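Recording shirt folding demos on the two-arm table
Posted by Narendra Tomar, Apr 9, 2023

Quick write-up, people keep asking me in the hallway. Covers collecting folding episodes on the two-arm setup for the Wunenico policy. Does not cover training. Chaminda Bepari has the training notes.

What you need

Both leader arms powered and homed
Overhead camera plus both wrist cameras
The Kendum recorder, current build
One T-shirt. Plain knit is fine, a bit of print is fine
Lens cloth

Before you start

Wipe the wrist lenses. Every session, no exceptions. Lint gets on them fast when you work with cotton and you wont see it on the small preview.

Check all three streams in the recorder. Look at the actual picture, not the green dot. The green dot only means the stream is open, it stays green on a frozen frame.

Leave the overhead mount alone. If it has shifted, stop and redo the calibration page first. A session with the view off is a session we throw out.

Cables. Move both arms through full reach before the first take and watch the loops at the wrist. They should follow the arm and not hook on a finger. Loops resting on the cloth now and then is ok, loops dragging the cloth is not.

Recording an episode

1. Drop the shirt on the table. Drop it, don't lay it out. We want messy starts. Pick it up by a different spot each time.

2. Arms to the start pose, grippers open.

3. Hit record, wait for the beep, then move. Moving before the beep gives you a clipped start and the converter rejects it.

4. Find an edge you can trust. Collar is best, then a sleeve, then the hem. Pinch with one gripper, lift a little, look where the cloth goes.

5. Second gripper takes the opposite side. Pull apart slowly until the edge is straight. Go slow, knit stretches and then it snaps back crooked.

6. Lay it down flat. Sleeves in, bottom up to the collar, one more fold. Same order every time!! The policy gets confused when half the demos do the bottom first, we learned that in July.

7. Release, back off, both arms to the start pose. Stop recording.

A normal take is 40 seconds. If you are past that and still hunting for a corner, finish anyway and tag it slow. Slow ones are usable.

Missed grasps

Keep them. If you miss and then recover, leave the whole thing in and tag it recovery. Those are worth a lot, the old set had almost none and the arm would just close on air and carry on folding nothing.

Throw away only if: you hit the table hard, a stream drops, or somebody reaches in with a hand while it is recording.

Grip notes

Small pinch beats big bunch. With a big bunch you get two layers and can't tell from overhead. Use the wrist view, it shows you the fold between layers much better.

If the cloth slides out, don't squeeze harder, go 5 mm deeper and close again.

Idle arm stays up and open, clear of the shirt. Do not park it on the cloth.

Batches

Eight episodes, then a break. Your hands get lazy after that and it shows in the data, jerky releases mostly. Swap operators if you can, different styles help.

After each batch play back 3 at random, all views. If one is bad check the lot.

Naming: task, operator initials, batch, take. The Jasta uploader reads the name so no spaces and no "final" or "new". Upload the same day, the local disk is small.

Tags we use

clean
slow
recovery
discard (still upload it, the script skips it)

One tag per episode. If it's both slow and recovery, use recovery.

Mid-episode views, gray shirt: 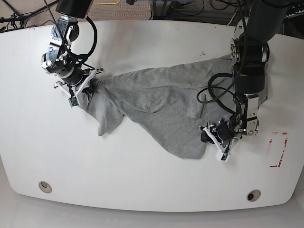
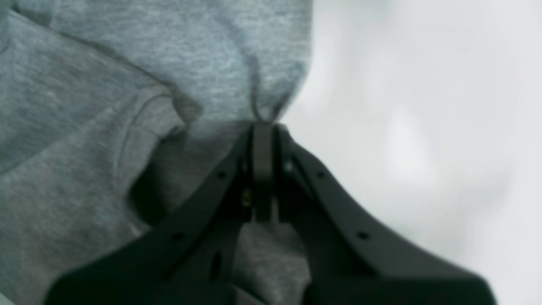
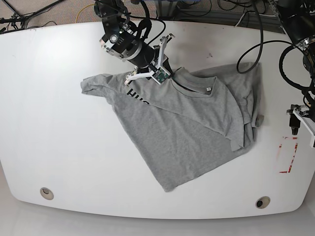
Can I mix different shirts in one batch?

Keep one shirt per batch and change it between batches. The uploader stores the garment as a batch field, so a mixed batch gets the wrong label on part of the takes and somebody has to fix it by hand. Sizes can vary as much as you like from batch to batch. Write the garment down in the batch sheet before the first take, color and size is enough.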